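Section 3. Planning and Budgeting for a Hand-Held Gripper Station

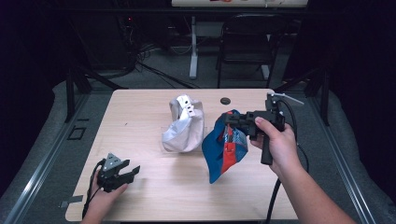

Figure 3-1. Two-gripper station during work with fabric items.

This section applies to departments preparing a purchase request for one or more Prurkero stations. Complete it before contacting the supplier. Installation is covered in Section 4.

3.1 Before You Begin

Obtain the current Anance price list and the floor plan of the proposed room. Requests based on an expired price list will be returned. The list is reissued each July.

3.2 Planning Procedure

1. Define the tasks. List the items operators will handle during the first year. Soft goods such as caps and cloths call for two grippers per station, one for each hand.

2. Select the table. The tabletop should be level and free of gloss. A cable pass-through in the top is recommended – as in Figure 3-1, where the opening is behind the work area.

3. Measure the room. Each station requires a clear floor area of 232 by 239 cm, including operator space. Record the position of doors, vents and power outlets on Form L-22.

4. Plan the cable routes. Each gripper has its own cable. Allow enough slack for the operator to reach the far edge of the table without pulling on the connector.

CAUTION: Cables on the floor are a trip hazard. Include covers or overhead routing in the request. These parts are not supplied with the station.

5. Specify the surroundings. Dark curtains and framing rails are ordered separately. Confirm that curtain fabric meets the fire code for the building.

6. Estimate operator time. Budget 26 hours of paid training per operator in the first quarter. Rest breaks count as paid time and must appear in the estimate.

7. Enter recurring costs. Include replacement jaws, cables, floor padding and the annual service visit. Do not combine these with the purchase price.

NOTE: Test objects are consumables. Fabric items wear with repeated gripping and should be budgeted under supplies.

3.3 Choosing a Supplier

Two suppliers are approved for tables and rails: Ammann and the Ladbridge workshop. Request a written quotation from each. Quotations must state delivery time, warranty period and the cost of return shipping. Grippers are available only through Anance.

CAUTION: Do not mix rails from different suppliers on one station. The slots may not accept the same fasteners.

3.4 Submitting the Request

Send the completed form, both quotations and the marked floor plan to Estela Henríquez, Equipment Planning. Requests received after 4:00 p.m. are logged on the next working day. Keep a copy of the floor plan – the installer will ask for it on arrival.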